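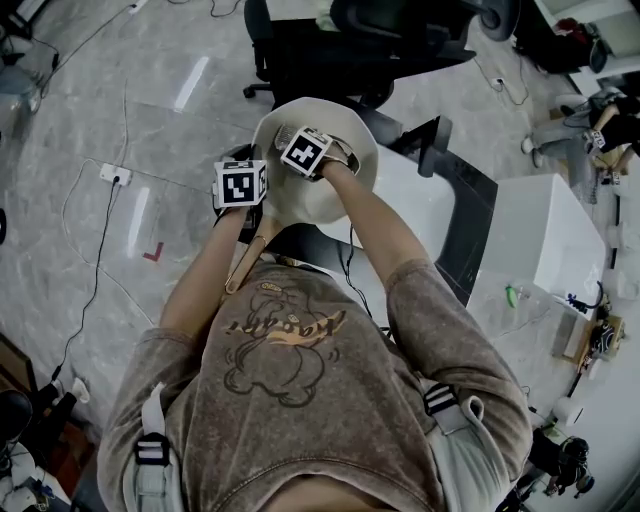
A soft-brimmed bucket hat, cream color. See "What should I wear on my head?"

Skisar Walks: Frequently Asked Questions

Please read this page before you write to us. Many answers are already here, and we are a small office. The page was last changed on April 1, 2020.

BOOKING

How do I book a walk?
Fill in the form on the Walks page and choose your date. You will receive a letter by e-mail with the meeting place and the name of your guide. If the letter does not arrive by the next day, look first in your spam folder and then call the office.

Can I come alone?
Yes, many of our guests do. You will walk with a group, and the guide will introduce you at the start. You do not need to talk the whole way if you prefer quiet.

Can I change my date?
One time, without a fee, if there is still room in the other group. For a second change we ask you to cancel and book again. Dilani Akanda takes care of all changes, so please put her name in the subject line of your message.

Do you sell gift cards?
We do, but only for the half-day walks. The full-day walks depend too much on the season and on the fitness of the guest, and we had sad cases where a person received a gift which they could not use.

THE WALKS

Which walk is right for me?
The Briggs Meadow walk takes 90 minutes and is almost flat. It is the same path out and back, so you may turn around earlier if you feel tired. The Odumitz Ridge walk takes six hours with the lunch stop and climbs 300 meters, most of it in the first part. If you did not walk in hills before, please take Briggs Meadow first.

How fast do you walk?
We go at the speed of the slowest guest. Our guide Bello Adeleke stops often to look at plants, and some guests find this too slow. If you like to go faster, ask for a date with Florian Maillard.

Is there a toilet on the way?
At Briggs there is one at the parking lot. On the ridge there is one at the start and one at the Sorkik hut, where we have lunch. Between these two there is none.

Can I bring my dog?
On Briggs Meadow yes, on a leash. On the ridge no, by reason of the sheep. The farmer is strict about it and we gave him our word.

Can children join?
Children who can walk the whole distance on their own feet are welcome. A stroller is possible on Briggs Meadow when the ground is dry. On the ridge it is not possible at any time of the year, also not the kind with big wheels.

CLOTHES AND EQUIPMENT

What shoes do I need?
Closed shoes with a sole that grips. Boots are good but they are not required on Briggs Meadow. New boots should be worn at home for some days before. We lend poles but we do not lend shoes.

What should I wear on my head?
From the late spring on, a hat with a brim all around is better than a cap, which leaves the ears and the neck in the sun. A hat that you can fold into a bag is practical. The ridge is windy, so a hat with a chin cord saves you trouble there. Write your phone number inside with a pen. We have a full box of lost hats in the office, and you may come and look through it.

How big should my backpack be?
It must hold your lunch, your water, a rain jacket and one warm layer. For the ridge please carry 2000 milliliters of water, in July a little more. The hut sells tea and soup but we cannot promise that it has bottled water. A bag worn on one shoulder is uncomfortable after the first hour and we advise against it.

Do I need a map?
No, the guide has one. If you wish to have your own, you can buy one at our office before the start.

WEATHER

What happens when it rains?
We walk in light rain. In a thunderstorm or in strong wind we do not go up to the ridge. The guide decides this in the morning, and you will get a text message before you leave home. You can then choose another date or have your money back.

What if the weather turns bad during the walk?
We go down by the forest road, which is longer but sheltered. There is no refund in this case.

MEETING PLACE

Where can I park?
Behind the old sawmill in Odumitz, free of charge. Please do not park in front of the bakery, even when it is closed, as the delivery van comes there early.

Can I come by bus?
The bus stops at the sawmill. In winter it does not run on holidays, so check the timetable of the bus company and not an old one from our leaflet.

My question is not on this page. Whom do I ask?
Write to the office with the form below. Chinyere Tijani reads the messages each morning and replies in English or in French. For groups from schools and companies, please ask for Everett Kincaid.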